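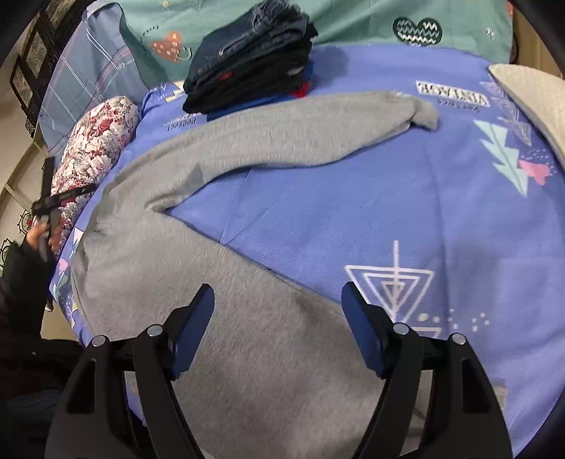
Sweatshirt on the bed, sleeve extended, with folded clothes stacked behind it.

The Household Folding Service
A story

The Household Folding Service of the Obradović Laundry was placed under review on 10 February 2024. Notice was posted beside the time clock at the Mundale depot and read aloud at the start of the early shift, in accordance with the rules then in force. It stated that no position would be eliminated during the review and that the word "position" would be defined at a later date.

Until then the work had been done by hand. Employees of the Service went to the homes of subscribers, sorted what had been washed, and folded it on whatever surface the household provided. A bed was preferred. The Employee Manual gave nine pages to shirts and a single paragraph to the conduct of staff in bedrooms, which were to be left as found.

Under the new arrangement each employee was issued a pair of Bromum hand grippers and instructed to touch the garments with nothing else. The grippers kept a record of every fold. The records were sent each night to Uvville, where a machine was being prepared to fold without an employee attached to it. Staff were reminded that the grippers were company property and were to be returned clean.

The first weeks were slow. A sleeve that a person would have turned in with the side of the hand now had to be taken at the cuff, carried over, and released. Employees with long service found this harder than new hires did, and the depot recorded their complaints under the heading "Adjustment." The most senior folder at Mundale had never been able to say how she folded a sweatshirt. She was asked to say it anyway, on a form, and returned the form with one line filled in: "You feel where the middle is." The form was sent back as incomplete.

She was a careful employee and did not let the matter rest. On her next visits she worked at a quarter of her usual speed. She stopped after each movement and spoke it out loud to the empty side of the bed. Lay the body flat. Bring the arm across. Wait for the fabric to settle. A subscriber heard her from the hallway and telephoned the depot to ask if she was well. The depot replied that the employee was participating in a review.

By the middle of spring the Mundale staff had sent 1,814 folds to Uvville. A certificate to this effect was hung in the break room. Two employees had by then requested transfer to the pressing floor, where the machines were older and everyone knew what they did. Both requests were granted. Their grippers were wiped down and issued to their replacements, along with their lockers.

The revised manual reached the depot soon afterward. Its section on trousers and sweatpants directed that the garment be laid full length, waistband to one side, and that the leg be raised by the cuff before any fold was made.

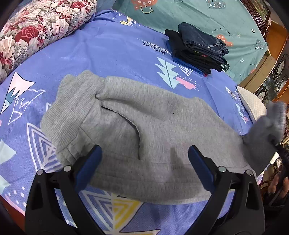

One of the newer folders asked at the next staff meeting whether the machine would be taught the mistakes as well, given that her first week's work had all gone to Uvville with everyone else's. She said she would prefer that it not be. The depot manager wrote the question down and undertook to forward it.

The answer came in May. It explained that all records had been retained, that errors were of value, and that the contributions of individual employees could no longer be separated from one another. The newer folder read it twice and pinned it beneath the certificate.

In the same month the senior folder was invited to Uvville to observe the machine. She was given a visitor's badge and a chair behind a yellow line. A gray sweatshirt was placed on the table. The machine laid the body flat and brought the arm across. Then it stopped, with nothing in its way, for as long as it takes fabric to settle.

The engineer on duty apologized for the delay. The pause was present in the records from Mundale, he said, and they had not yet found a way to remove it.

She asked that it be left in. Her request was entered under "Adjustment," and she was driven back to the depot in time for the late shift.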